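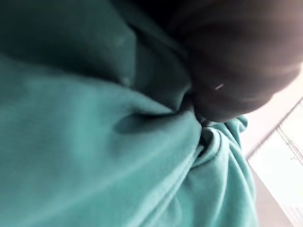 Plain teal cloth at Trerkberg, gathered into folds.

Trerkberg opened its Perstead building to visitors in August, and I went along for the morning session. The company finishes, folds and packs soft goods for other people's labels. It does no weaving. Cloth comes in on rolls from Flevdale, and a smaller amount arrives already cut.

The tour started at the loading door at 9:30. Efraín Mamani, the floor manager, took our group and Yhon Cáceres took the other one. We were given a visitor badge and a sheet of paper with a floor plan that still showed the old cafeteria. Parking is on the street and fills up early.

The roll store comes first. It holds 288 rolls on steel racks, stored flat, with the color code on a paper tag tied through the core. Mamani pulled a few tags and read them to us. Greens and blues give them the most trouble, he said, as two batches can look the same under the ceiling lights and different by the window. They keep a gray board near the door and check every new batch against the last one on it.

From there we walked through inspection, where the cloth is drawn over a lit panel and flaws are marked with a bit of colored thread in the edge. The woman working there had been doing it for nine years. She let us try. I missed both of the marks she had set up for us.

Cutting was shut down for a blade change, so we only looked in from the doorway. I would have liked to see it running – it is the loudest part of the building by all accounts, and the part the other group talked about most at the coffee break.

The folding area took up the second half of the tour. Plain fleece and other soft fabrics are hard to fold neatly because they don't hold a crease. The edge rolls back as soon as it is let go, and a stack that looks square at the bottom leans by the time it is a dozen pieces high. The house method is to lay the piece flat, smooth it from the center out, bring the long sides together, and then fold in thirds.

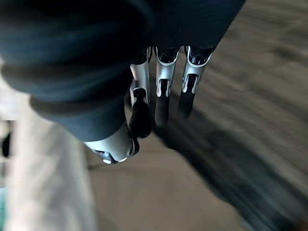 Thick pieces get one fold fewer and go to a separate shelf. Anything with a twist or a bunched corner is shaken out and started again. Mamani said new people tend to pull at the corners, and that stretches the cloth, so they are taught to slide a flat hand underneath first.

Packing was quick to see. Finished stacks go into cartons with a sheet of tissue on top, and the Taipe orders get a second sheet at the bottom as well. They had sent out 1295 cartons the month before.

The question session ran for some 20 minutes. Most of the questions were about dye and shrinkage, and the dye ones had to be passed on to Flevdale. I asked about offcuts. The larger ones are bagged and sold by weight from the front office – bring cash, and ask for the mixed bag if you don't mind what color you get.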